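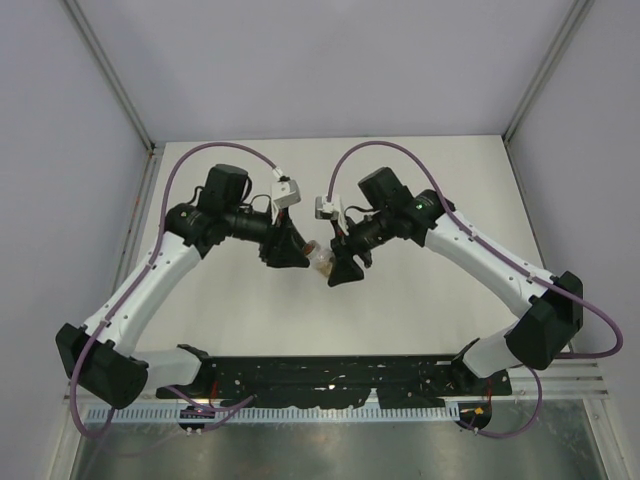 A small clear plastic cup, held right in the middle of the table.

26 April 2020

So, the cups. Those of you who've been reading a while will know I have a Thing about little clear plastic cups, and this month I've finally had the time to go through the lot. I bought a box of 600 from Prumanley two summers ago for a birthday tea (there were 7 of us, don't ask) and they've been living on top of the wardrobe ever since!

I do love a see-through cup though. You can tell at a glance what's in it - buttons, drawing pins, lentils, the odd tomato seedling - and you never have to write a label. My seedlings are on the kitchen windowsill now, two to a cup, and Rafail Makris has promised me some of his chilli seeds in the post, so I'll need another row soon.

One tip if you're using them for sorting: hold them low down and don't squeeze. The thin ones go in at the sides and then your beads are all over the floor, and I've swept up enough beads for one spring, thank you.

Next job is the button tin. I've got an old Haslinger biscuit tin full to the lid and I'm going to do it by colour, starting with the blues.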